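The Bottom of the Bin

My mum kept a drawer for things that had no drawer. Mine has grown into a metal bin you could bath a dog in, and I'm oddly fond of it. It came from the Cevberg clearance in May, cost me 90 quid, and has the sort of scratches you only get from years of stuff being dropped in from a height.

Roald Nordin, who edits these pages, asked me to write about tidying. Me! I once owned 258 jam jar lids (and no jars). 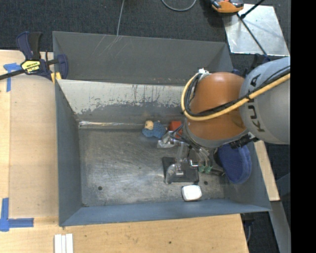
Still, I do have one rule, and it's that odds and ends need room. Pile them up and you'll never see the small blue thing again, whatever it was. Spread them across bare metal and even a flat black oblong shows up nicely. Red things are a gift, of course. Soft things slump against the side and stay there, so I leave those till last.

I'm not precious about the bin either. The finish at the top of the back wall has gone ragged and streaky, and my sister keeps offering me a tin of Plirner enamel to smarten it up. No thanks! I like it scuffed. A pristine bin would make me nervous about chucking anything in.

Next month I'm tackling the Quispe shelves in the hall, which currently hold one glove and a great many batteries.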